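Primolel — fiche de données et note d'accompagnement

Jeu de données du poste de manipulation de panneaux, atelier Mellberg
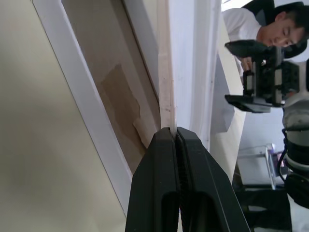 Le présent dépôt rassemble les enregistrements produits dans le cadre du projet Primolel, conduit par la société Zekix à l'atelier de Mellberg. Il porte sur l'introduction de bras robotisés à un poste de reprise et d'assemblage de panneaux, ainsi que sur les effets de cette introduction sur l'organisation du travail. Il s'adresse aux équipes de recherche, aux services de prévention et aux représentants du personnel des entreprises qui envisagent une démarche comparable.

## Objet

Le poste étudié reçoit des panneaux, des chants et des encadrements à contrôler, à maintenir et à présenter pour la suite de l'assemblage. Avant le projet, le maintien se faisait à deux : un opérateur tenait la pièce par le chant, l'autre intervenait sur l'assemblage. Les signalements de fatigue des poignets et des épaules concernaient surtout le premier rôle, qui était aussi le moins bien reconnu dans la grille de classification interne.

Primolel confie le maintien aux bras et laisse à l'opérateur le réglage, le contrôle visuel et la décision de rebut. Le jeu de données documente cette répartition des tâches.

## Contenu

Le dépôt comprend 456 séquences, réparties dans les dossiers suivants.

- `sequences/` : enregistrements issus des caméras de poignet, accompagnés des positions articulaires et de l'ouverture de la pince
- `annotations/` : type de prise, phase de la tâche, issue déclarée par l'opérateur
- `entretiens/` : synthèses anonymisées de 28 entretiens menés auprès du personnel de l'atelier
- `poste/` : fiches de poste avant et après le projet, grille d'observation ergonomique
- `outils/` : scripts de lecture et de contrôle d'intégrité

Les séquences durent en moyenne 20 secondes. Les séquences interrompues ont été conservées et portent la mention `arret_operateur` lorsque l'interruption a été demandée par la personne présente au poste.

## Conditions de recueil

Les enregistrements ont été réalisés en production ordinaire, sur des pièces neuves et sur des pièces de reprise présentant des défauts de surface. L'éclairage est celui de l'atelier. La consigne donnée aux opérateurs était de travailler à leur rythme habituel ; aucun objectif de cadence n'a été associé à la campagne.

La participation reposait sur le volontariat, avec un droit de retrait sans justification à tout moment. Les personnes susceptibles d'être reconnues ont signé un accord écrit de diffusion. Le son n'a pas été enregistré.

## Effets observés sur le travail

Les entretiens font ressortir une baisse des efforts de maintien prolongé et une augmentation du temps consacré à la surveillance. Plusieurs opérateurs décrivent cette surveillance comme plus exigeante qu'ils ne l'avaient prévu, en particulier lors des changements de format. Le travail en binôme, qui permettait la transmission des gestes aux nouveaux arrivants, a fortement reculé pendant les premières semaines.

À la suite de ces constats, la direction de l'atelier a rétabli une période d'apprentissage à deux pour toute nouvelle affectation et ouvert une formation au réglage des bras, suivie sur le temps de travail. La qualification correspondante figure désormais dans la grille interne. Aucune suppression d'emploi n'a été prononcée au titre du projet ; la question des départs non remplacés reste en discussion.

## Usages prévus et restrictions

Les données peuvent servir à l'étude des prises sur chants minces, à l'apprentissage de politiques de manipulation et à l'analyse ergonomique du poste. Leur emploi est exclu pour :

- l'évaluation individuelle des salariés
- l'identification ou le suivi des personnes
- l'établissement de temps de référence opposables au personnel

## Limites connues

Un seul atelier est représenté, avec un nombre restreint de formats. Les équipes de nuit n'ont pas participé. L'issue de chaque tâche est déclarée par l'opérateur et n'a pas fait l'objet d'une seconde lecture, sauf pour les séquences du dossier `annotations/relecture`. Les vues de poignet masquent souvent une partie des mains — les annotations de posture doivent donc être utilisées avec prudence.

## Installation et lecture

Prévoir environ 2000 Mo d'espace libre pour l'échantillon réduit. La vérification se lance depuis la racine du dépôt :

 python outils/verifier.py --source sequences

Tout écart signalé par le script doit être communiqué au responsable du dépôt, avec le nom du fichier concerné.

## Responsable

Adeel Mughal, coordination du projet Primolel, Zekix. Les demandes de retrait émanant des personnes filmées sont traitées en priorité.

Dernière mise à jour : avril

Documents associés
- Zhuravel : fiche de données du poste d'emballage
- Primolel : grille d'observation ergonomique, notice d'emploi
- Atelier Mellberg : compte rendu de la formation au réglage
- Zekix : charte relative aux enregistrements en situation de travail

Contact | © Zekix, projet Primolel | Haut de page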